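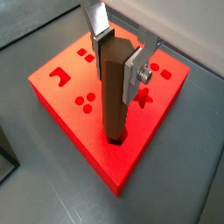

4.2 Arrival, waiting and the first evening

What surprised us most in the Distthorpe material was how much of the festival takes place before any music is played. We had planned our diary study around the program, with prompts sent out shortly before and after each main-stage act. Within the first hours of reading it was clear that people wanted to write about the line at the gate, the walk from the train, the search for a flat bit of ground and the neighbors they ended up with. These entries are long, funny and full of feeling, and we think they deserve far more room than earlier work on festival travel has given them.

Distthorpe opens its campsite at noon on the day before the first concert. Most diarists arrived well ahead of that. One wrote at 7 in the morning from the verge outside the gate, already sharing a stove with two strangers from Trolberg, and described the wait as "the bit I tell people about at work." Another, on her first trip, had dreaded the line and then kept writing about it for the next two days (she later went back and underlined the word "line" wherever it appeared). We coded passages like these as anticipatory sociability, a clumsy name for something lovely: people being friendly because they are all about to have the same good time.

The contrast with Trolberg is a rich one. Trolberg is a town festival, held over a single long weekend in October, and its visitors sleep in guesthouses, spare rooms and, in one memorable case, a rowing club. There is no gate. People arrive on different trains and drift toward the harbor, and the feeling of having arrived comes much later. Several diarists placed it on Saturday evening, when the lanterns go up along the quay and the brass bands start walking toward each other from opposite ends of town. "Now I'm here," wrote one man who had been in Trolberg since the previous afternoon.

We find this delay fascinating. Hellwig, in her study of carnival visitors, argues that travelers need a threshold, some moment at which everyday time stops and festival time starts. Heike Hellwig was generous enough to read an early draft of this section, and she pointed out that at Distthorpe the threshold is built out of fencing and wristbands, while at Trolberg it has to be performed each year by the bands. That distinction runs through the rest of our analysis. It also helps with a puzzle from the survey, where Trolberg visitors rated their first day lower than Distthorpe visitors did and yet remembered the whole trip just as warmly.

Size plays its part too. Trolberg draws more than 1,000 overnight visitors, small enough that the same faces come round again at breakfast. The food market run by the Đoàn family has become a kind of unofficial front desk, where people ask about beds, ferries and lost hats as readily as they order soup. Diarists who found the market on their first evening wrote more entries about talking to locals, and wrote them sooner. At Distthorpe the nearest equivalent was the water tap – hardly a glamorous spot, but it produced some of the liveliest writing we collected.

Not everyone enjoyed the waiting. A smaller group, mostly people traveling alone, described the first evening as flat or even lonely, and their entries from that night are short. What interests us is how often the mood turned on something tiny: a borrowed mallet, a shared umbrella, a stranger asking who they had come to see. The Skenumum stage at Distthorpe, which hosts an open singing hour before the program proper, came up again and again in these accounts. It holds 100 people at most and has no headliner, and solo visitors loved it. One called it "the only place where turning up alone was the normal way to turn up."

We would be glad to see other researchers look closely at these early hours, particularly at winter festivals, where standing outside for a long time is a very different matter. Our own diaries cannot speak to that. They do show that visitors start their festival on their own terms, often well before the organizers think it has begun, and the next section follows them into the second day, when tiredness and weather begin to shape what they choose to see.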